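We use cookies to remember your settings and count visits. Accept / Manage choices

PRESS RELEASE
For release in June

Sema puts the clear serving rack to work, and keeps its doubts

Sema, the kitchenware testing group, has finished its look at the see-through plastic racks now being sold for toast, crackers and anything else flat enough to stand up. The short finding is that they look good on a white table. Whether they do much more than that is a question we could not settle in their favor.

The racks are sold on a simple promise: food that stands on its edge stays crisp, takes up less room and is easy to pick up. Sellers make the promise freely. We asked Inholm and Beaudoin, two shops that carry racks of this type, what it was based on. Inholm sent us a catalog. Beaudoin has yet to write back.

Our testers spent 12 mornings setting out breakfast and snack food with a clear rack, and 3 more without one. Round, flat pieces were the first thing we tried, and they are the best argument the rack has.
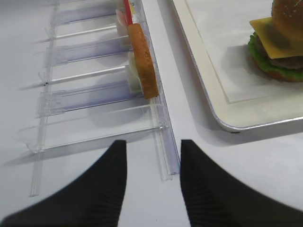
Olga Benítez was less impressed and told the group that a plate had never once let her down with a cracker, and that a plate goes in a drawer full of other plates.

We take the point. A rack with rails and crossbars has a lot of corners, and crumbs find them. Clear plastic hides nothing, so a rack that has been wiped in a hurry looks like one. Our testers took up to 20 minutes a week on cleaning, most of it with a small brush. The catalog from Inholm is silent on brushes.

Toast is a harder case. Slices are not all cut alike, and a slot that suits one will let the next one lean. Sellers like to say that a leaning slice is still a standing slice. We would call that generous. We did find it handy to keep the rack next to a serving tray, with the tray for whatever would not stand.
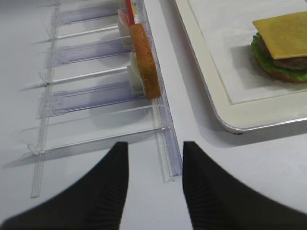 One reader of our Disuvska newsletter wrote in to ask why anyone would want toast to stand up at all, when the whole idea of airing it is that it goes cold faster.

Our testers had the same complaint by the second morning. If you like your toast warm, a folded cloth does better and costs less. If you like it cool and dry, a rack may suit you, though we would want to see a seller measure the difference before we repeated any claim about crispness.

Sema is not telling shoppers to avoid these racks. We are asking shops to stop calling them a must-have. The full notes, with the cleaning times, can be had from the Sema press desk on request.

Contact: Sema press desk | Copyright Sema, all rights reserved | Back to top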